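Visit report: gripper trials at Semeniuk
Aug 27, 2018

Semeniuk runs its gripper comparisons in simulation before any hardware is ordered. Our visit covered two finger sets, Werkby and Mument, on the same arm model and plate-handling layout. Each set was given 80 transfers between nests, with the controller settings locked.

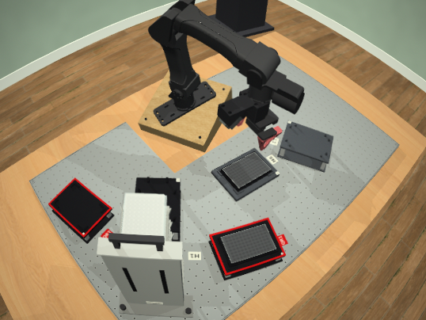 Zernoren asked whether a simulated pick tells you much about a microplate with a warped skirt. The reply was that it doesn't, and that plate tolerance is left to the bench tests planned for April. The simulation is used for reach, approach angle and clearance over neighbouring stations.

Closing force was not compared. The Werkby set logged 1696 controller steps per transfer and the Mument set 1762, against a limit of 2000. Most of the gap came from the retreat move, where the Mument fingers need a higher lift before the wrist can turn.
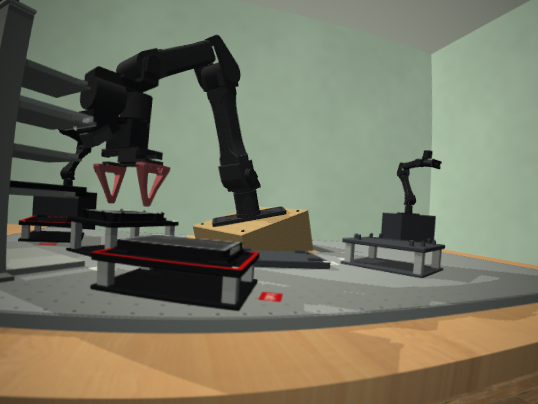

Lowering that lift is possible if the approach is rotated, but the wrist then runs close to its joint limit at the outer nests. Semeniuk will rerun both sets with the rotated approach and send us the logs. We asked for the joint torques as well.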